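Werkstatt-Tipps: Wenn der Greifarm mit anpackt

Seit April haben wir in der Werkstatt bei Bruden einen Roboterarm, und weil mich seitdem so viele fragen, wie man sich im Alltag mit so einem Kollegen arrangiert, schreibe ich heute mal auf, was sich bei uns bewährt hat. Das meiste ist ganz bodenständig und hat mehr mit Ordnung zu tun als mit Technik!

Zuerst die Simulation. Bevor der Arm ein neues Teil anfassen darf, üben wir den Griff am Bildschirm, gern gleich morgens bei der ersten Tasse Kaffee. Nehmt euch dafür ruhig 20 Minuten und lasst auch die Leute ran, die später daneben stehen, nicht nur die mit dem Programmierkurs. Die virtuelle Umgebung muss eurer Halle übrigens kein bisschen ähnlich sehen — bei uns gibt es Fliesen, Pflaster und sogar Van Goghs Sternennacht an der Wand, und geübt wird trotzdem ordentlich. Schaut vor jeder Bewegung nach, ob die Finger weit genug offen stehen.

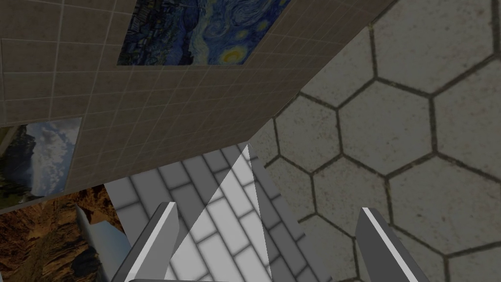
Yu-ting Wei meint dazu, man solle das Üben am Bildschirm fest in den Dienstplan schreiben, sonst bleibe es immer an denselben zwei Leuten hängen, und die seien dann ausgerechnet im Urlaub, wenn etwas klemmt. Da ist viel dran, und wir machen es inzwischen genau so.

Dann die Ablage. Früher legte bei uns jeder die Teile hin, wie es gerade passte (ich auch, ich gebe es zu), und man fand sich schon zurecht. Der Arm tut das nicht. Klebt euch die Plätze mit farbigem Band ab und beschriftet die Kisten an der Vorderseite, dann freut sich auch die Spätschicht.

Die Backen wischen wir nach Schichtende mit einem trockenen, fusselfreien Tuch ab. Reiniger bitte nur nach Anleitung, und der Arm ist dabei ausgeschaltet.

Und redet miteinander! Wer jahrelang Teile eingelegt hat, macht jetzt mehr Endkontrolle, und daran muss man sich erst gewöhnen. Bei uns liegt deshalb ein Heft neben dem Schaltschrank, in das alle eintragen, was gehakt hat. Den Stift bindet ihr am besten mit einer Schnur fest.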